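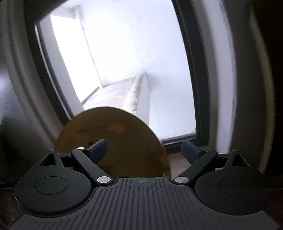
Our project was about how small footbridges carry weight, and why so many of them are built out of triangles. We chose it after the old footbridge over the stream at Idarura was closed and people had to walk round by the road. A square made of four strips joined by pins at the corners will lean over if you push it, but a triangle made the same way keeps its shape. The same idea is used on a small scale in brackets. The two black triangular ones in the photo have a triangle cut out of the middle and a small silver pin at the top, so there is a closed outline with a hole in it, much like one bay of a bridge. In our models the pin joints mattered more than we expected and a good part of this report is about them.

The group was Triin Juška, Edgars Vasiliauskas and Ilze Kütt. Triin drew the designs, Edgars did most of the cutting and gluing, and Ilze kept the results and wrote the first draft of this report. Our teacher was Ona Luik.

Background

The Idarura footbridge is a simple beam bridge. It has two long timbers, planks nailed across them and a handrail on one side. We went to look at it in June before starting on the models. It is fenced off at both ends but you can see the side of it well from the bank. The timbers sag in the middle, and the ends rest on stone blocks where wet leaves have collected. The wood there is soft and dark.

Rasa Ķēniņš, who lives in the house nearest the bridge, told us it used to bounce when two people crossed together and that children did this on purpose. She remembered an earlier bridge in the same place with crossed timbers along the sides, which was taken away after a flood. She did not have a photograph of it but she drew the shape for us on the back of an envelope. It looked like a truss, so we decided to compare a truss with a plain beam.

A beam bridge bends when it is loaded. The top is squashed and the bottom is stretched. A truss bridge is made of shorter pieces joined at their ends, and each piece is mostly either pulled or pushed along its length. Wood is better at this than at being bent across the middle. The disadvantage is that a truss has a lot of joints, and every joint has to be made properly.

Materials

Spruce strip, 10 mm wide
Wood glue (Kauppinen, from the school store)
Brass paper fasteners and short steel pins
Thick card for joint plates
Two stools of the same height
A bucket with a hook
Bags of dry sand, 200 g each
A ruler clamped upright beside the bridge

We wanted to use bolts for the joints but the smallest ones we could get split the wood.

The models

Bridge A was the plain beam. It had two strips side by side with short crosspieces on top, like the real bridge at Idarura.

Bridge B had a row of squares along each side and no diagonals. The corners were held with one pin each.

Bridge C was the same as B with a diagonal added in every square, so that each side was made up of triangles. The corners were also pinned.

Bridge D was the same as C but with the corners glued between card plates instead of pinned.

All four bridges crossed the same gap. We did not manage to make them the same weight. C and D used more wood than A, and we come back to this in the discussion.

Method

The bridge was placed across the two stools and the bucket was hung from the middle. We added one bag of sand at a time and waited 30 seconds before reading the ruler. We stopped when the bridge broke, when a joint came apart, or when the bucket touched the floor. Edgars added the sand and Ilze read the ruler each time, so that the readings would be taken in the same way. Triin watched the joints and called out if one was moving.

We did one practice run on a spare beam. The hook slid sideways during the run, so we cut a small notch in the middle crosspiece of each bridge to stop it.

Results

Bridge A bent steadily from the first bag. It had gone down 37 mm when one of the strips cracked on the underside, close to a knot. The second strip held for one more bag and then broke as well.

Bridge B could hardly hold the empty bucket. The squares leaned over as soon as there was any weight on it and the whole side folded nearly flat. No wood was broken and we were able to push it back into shape by hand.

Bridge C bent much less than A at the start. Later it began to go down in small jumps instead of smoothly. When we took it apart we saw that the pin holes had become oval, and in two places the wood had split from the hole to the end of the strip. None of the strips had broken in the middle.

Bridge D was the stiffest and carried the most sand. It failed when a card plate tore at one of the lower joints near the end of the bridge. After that the side twisted and the bucket fell. We have no reading for the last bag.

Discussion

The difference between B and C was the clearest result. They were built from the same strips with the same pins, and the only change was the diagonals. This agrees with what we had read about triangles keeping their shape.

The difference between C and D shows that the joints were the weak part. In C each pin pressed on a very small area of wood. If we built it again we would leave more wood beyond each hole and drill the holes before cutting the strips to length. Ona Luik suggested glueing a second layer of wood over the ends, which we did not have time to try.

It was not a completely fair test. C and D had more wood in them than A, so some of the extra strength may have come from that. A better comparison would divide the load carried by the weight of the bridge. We only thought of this after A had been broken and half of it thrown away. We also built only one of each bridge, and the knot in bridge A may have made it fail sooner than it should have.

The models do not tell us anything about rot, which looked to us like the main trouble with the real bridge. A truss at Idarura would have more joints where water could sit. It would need painting and checking more often than two plain timbers.

Further work

Triin would like to test a bridge with the diagonals sloping the other way, to see if it matters which pieces are pushed and which are pulled. Ilze would like to repeat bridge A with strips that have no knots. The remains of bridges C and D are in the cupboard in the workshop, on the second shelf, with the results sheets.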